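Kernel, series 2, episode 8
Stage safety checklist with comments
Filled in by: Velimir Grgić
Date of walk: 8/3/17
Result: open with remarks, see items marked NOT YET

The list is the same as for the first series, only the part about wires and harness is longer. Please read the comments also when the item is marked OK. Last time some people looked only at the marks.

1. ACCESS AND EXITS

1.1 Both stage doors open fully from inside. OK

1.2 Way to the exits free of cable, cases and costume rails. NOT YET
Comment: The costume rail with the villain coats stands again in front of the left door. I moved it myself and it came back during lunch. It must have its own place, marked on the floor with tape.

1.3 Exit signs visible when the working lights are off. OK
Comment: For the night scenes the electricians like to cover the sign on the right. This is not allowed, also not for one take. If the sign is in the shot, we change the shot.

1.4 Call sheet says how many persons may be on stage. OK
Comment: 22 persons, crew and cast together. Visitors are counted too.

2. SCENERY

2.1 Walls braced and weighted. OK
Comment: I pushed by hand at shoulder height on every wall and nothing moved. The tall pieces from Cedoditz have the new braces.

2.2 Hanging objects secured with a second fixing. OK
Comment: It counts for pictures, mirrors, lamps and the shield of the hero. One nail is enough for a flat at home, for us it is not.

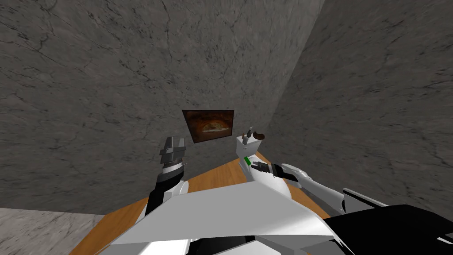 Small painting in a thin dark frame on the grey marble wall.

2.3 Breakaway furniture marked on the underside. NOT YET
Comment: The chair for the fight and the chair for sitting look the same. I could tell them only by the weight. Props will paint a red cross under the breakaway one before Golob comes to rehearse the fall.

2.4 Edges and corners padded where a stunt passes. OK
Comment: The padding is removed for the close shots and must go back after. Write in the log who did it.

3. LIGHT AND VISIBILITY

3.1 Steps, edges and low objects can be seen in scene light.
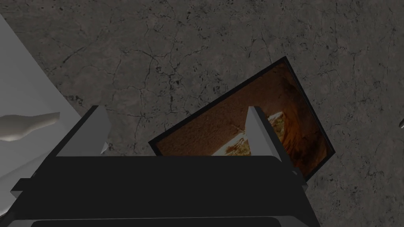 NOT YET for the corridor scene. The director wants it almost dark, as in the comic book, and I understand this, but the actors run in boots and with half of the face under a mask. I walked the corridor in scene light and did not find the second step with my foot. Dark matt surfaces are the worst for this. With the gripper I would see the two light grey fingers and their pointed tips long before the black body under them, and the step has nothing light on it at all. Please put a thin pale strip on the edge of each step. The camera people can remove it in the picture afterwards, they confirmed it to me.

3.2 Flashing light announced on the call sheet. OK
Comment: The lightning effect is used in the last scene only. It is to be announced by voice also, before each take.

3.3 Lamps above cast have safety chains. OK

4. WIRES AND HARNESS

4.1 Harness checked by the rigger on the same day. OK
Comment: Signed. The signature is difficult to read, please add the name in capitals.

4.2 Landing mats in place and without gaps. NOT YET
Comment: There are 2 mats and between them a gap where a foot can go in. Granitz has promised straps. Until the straps are here the flying shot is rehearsed with the double standing on the ground.

4.3 Cast can release the cape with one hand. OK
Comment: I tried it with gloves. The magnets are good, much better than the hook of the first series.

4.4 Nobody stands under the wire path. OK

5. MOVING PARTS

5.1 Hands and loose sleeves kept away from anything that closes, turns or folds.

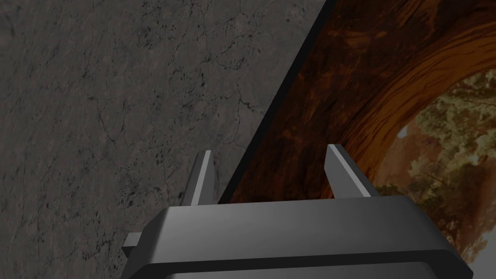 Two parallel fingers with an open gap between them.

OK
Comment: The trapdoor and the folding wall were tested without persons. Wide sleeves to be taped at the wrist for these scenes, also in rehearsal.

5.2 Stop word known to everybody. OK
Comment: The word is "kettle". We do not use "stop", it is in the dialogue.

6. TO BE REPEATED

Items 1.2, 2.3, 3.1 and 4.2 I will look at again before first rehearsal. Please do not change NOT YET into OK without me. Questions to me directly, I am in the production office until the evening.

V. Grgić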